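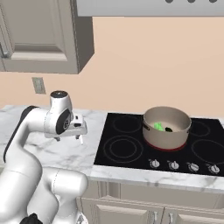 Zinthorpe simulated kitchen: arm beside the cooktop, pot on a lit burner.

Clastero Teach Set for Hand and Remote Demonstration

Product code: Clastero 117
Price: £1,390 without tax
Availability: in stock, sent from our warehouse in two working days
Page updated: 2018-06-02

Overview

The Clastero Teach Set is for people who want to show a robot arm a task instead of writing every movement in code. You hold the remote handle, you move your hand, and the arm in front of you or on your screen makes the same movement. When you are satisfied, you save the demonstration and begin the next one.

The set works with a real arm and also with a simulated one. Many of our customers start with the Zinthorpe kitchen, which comes with the set at no extra cost. In this kitchen there is a marble worktop, a black glass cooktop with control knobs along its front edge, cabinets and a range hood. The burner under a pot can be shown as switched on, with a red glowing ring, so the operator always knows at which place the heat is. Small things can be put inside the pot, and they are drawn clearly enough to be seen from the operator view.

Two ways of teaching

By remote control. The handle is connected by cable to your computer. The arm follows the position and the turning of your hand. A trigger under the first finger closes the gripper, and it opens again when you let the trigger go. There is a thumb button which we call the pause. While you press it, the arm stays where it is and you can bring your hand back to a comfortable place. New operators forget this button in the beginning and finish with the arm stretched over the table, so please practise it first.

By hand. If your real arm has a free-moving mode, you may take it at the wrist and lead it through the task. The software Pranumex reads the joints and saves the path in the same file format as the remote method. Demonstrations from both methods can be kept in one project. In simulation the hand method is of course not possible, and you use the handle.

What is saved

For each demonstration Pranumex saves the joint positions, the opening of the gripper, the camera view and the state of the objects that can be moved or turned. For the Zinthorpe kitchen this includes the knobs, the drawers and the pot. You can add a short written instruction to each demonstration, for example "turn off the burner" or "move the pot to the counter". We advise to write the instruction before you start to record. When it is written afterwards, people describe what they did and forget what they intended.

A demonstration with a mistake can be marked as failed and kept, or deleted. It is also possible to cut the beginning and the end, where the arm is mostly waiting.

In the box

Remote handle with trigger and pause button
Table stand for the handle
Cable, 2 metres
Foot pedal for start and stop of recording
Pranumex software licence for one computer
Zinthorpe kitchen scenes
Printed guide in English

Technical details

Weight of handle: 400 g
Connection: USB
Movement: position and rotation in all directions
Motion scale: adjustable, from fine to full size
Operating system: Windows 10 or Ubuntu 16.04
Guarantee: 2 years

Please read before ordering

The robot arm is not part of this set. For a real arm you need also the Tsuji adapter, which is sold separately and is different for each arm controller. Write to us the name of your controller and we will answer which adapter is the correct one. For simulation only, no adapter is needed.

The computer must have a separate graphics card. On a weaker machine the kitchen will open, but the arm follows the hand with a delay, and demonstrations made in this way are tiring to make and not very smooth.

With a real arm, the emergency stop of the arm must be in reach of the operator during all the work. The pause button on the handle is not an emergency stop.

Changes since March

The trigger spring is softer. Left-handed use can now be chosen in the settings. The foot pedal has a longer cable. Customers who have the older handle can receive the new spring free of charge, please give the serial number from the bottom of the stand.

Related products

Tsuji adapter for arm controllers
Second handle for work with two arms
Additional Pranumex licence
Replacement foot pedal

Orders from schools and universities can be paid by invoice. For questions about delivery outside of the United Kingdom, use the contact form and choose "Shipping".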